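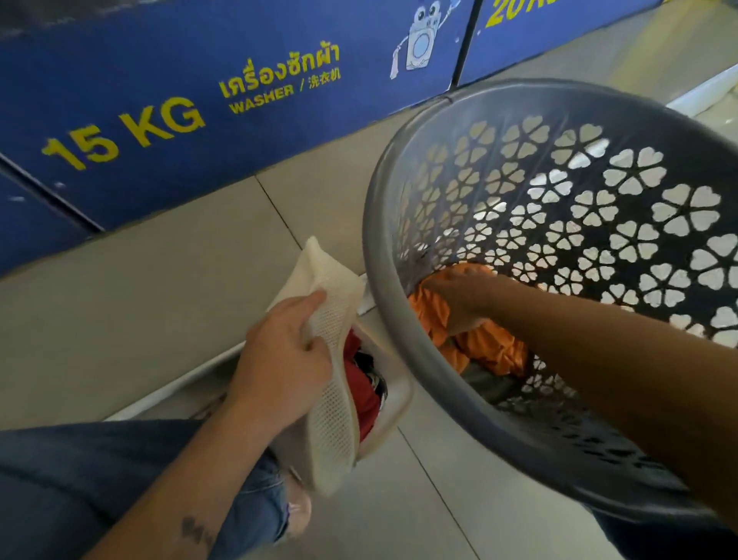

Lucian Lazăr wants to know why the equipment plan for next year puts money into baskets and floor space before it puts a penny into an arm, and whether that means the arm has been dropped.

It hasn't been dropped. It has moved down the list, and this item sets out the order we now intend to buy in, with the amounts where we have them.

The first draft of the plan came out in July and had one large line in it: a two-armed handling unit from Nondard, to unload, sort and bag customers' washing for the service-wash side. The quote was for the unit alone. When Yi-an Lim went back and asked for everything needed to get it working on a shop floor, the list grew to include a guarded bay, a separate power supply, a level plinth, spare finger pads and a yearly support contract. The full cost came to over 102 thousand, against a budget line that had been written for the unit and nothing else.

We also looked again at what the job is. A service wash at the Punddale shop is handled by one person at floor level. Clothes come out of a round plastic basket in a crumpled bundle, one hand goes into the basket and the other holds a mesh bag by its edge. Denim, knitwear and small items are often in the same load. Bags are soft and fold over at the top. Dormont, the second supplier we spoke to, told Angeliki Vrettos that their machine would want a fixed tray at waist height and a bag held open on a ring. Neither is difficult to provide, but both have to be paid for, and we would need them with any supplier.

The plan is therefore in three parts.

Part one is the fittings. This covers raised benches, one standard size of basket across all shops, and bag stands with a rigid ring. The cost is 1886 per shop, fitted. Staff get the use of these straight away and will be working at bench height instead of bending to the tiles. Orders can go in as soon as the shop managers confirm their measurements. Please measure from the front of the machines to the nearest wall and note any drain covers. Two shops sent in widths with no depths last time and will have to do it again.

Part two is a hire period. Nondard will hire out a single-arm unit for 24 weeks, with the hire charge taken off the price if we go on to buy. It would go into one shop only, on bagging, with sorting left to staff. Glykeria Koutsoukos will keep the record of loads handled, stoppages and items that had to be picked up by hand. We have asked for the stoppage record to be kept by our own people and not taken from the machine's log, as the log does not show the time someone spends walking over to clear it.

Part three is the purchase, and it has no figure against it yet. The money stays in the reserve until the hire period has been looked at. If the record is poor, the reserve goes to replacing the older washers, which will need doing in any case.

A note on the 3 per cent set aside for training. Ermira Lazarević has asked that this be kept as its own line and not folded into the hire charge, and that has been done. It covers paid time for everyone on the service-wash rota, including part-timers.

Sotiropoulos, who service the washers and dryers, have said they will not maintain handling equipment under the present contract. Cover for the hire unit comes from Nondard. Managers should not ring Sotiropoulos about it.

Comments on the fittings list should go to Yi-an Lim. The drawings for the bench and the bag stand are with each shop manager, and there is a spare set in the office.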